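Learning a lullaby in a language I don't speak

June 27, 2026

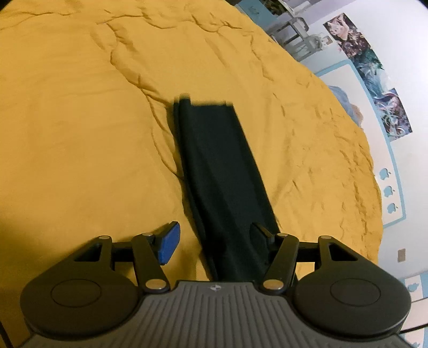

Dark cloth on the yellow bedspread.

I have been trying to learn a lullaby called Sombatkul since November. I first heard it on a compilation put out by a small label, Hallevo, which had 14 tracks and a booklet with very little in it. The words were printed but not translated, and the only note on the song said it was sung in the evening.

The tune is easy enough. It uses five notes and goes round twice before anything changes. The second part climbs a little, then drops back to where it began. I had that much in a weekend. The words took far longer, as there are nine verses and several of them differ by a single line.

My method was to write each verse out by ear first, then check it against the booklet. I got a lot wrong. I had been joining two words together all the way through verse 2 and singing them as a name.

There is another version on a record by a choir called Drukari. They take it much faster and leave out the last three verses. I prefer the slow one. At their speed it sounds like a skipping song, and the long note at the end of each line gets lost.

I still don't know what most of it means. A reader of this blog sent me a rough translation of the first verse, which has a river in it and someone waiting for a boat. If anyone can help with the rest, please leave a comment.

Next I want to try Kullell, which is a round for four voices. I will have to record the parts one at a time and play them back together. The first part is done, though I came in flat on the opening line and will probably do it again.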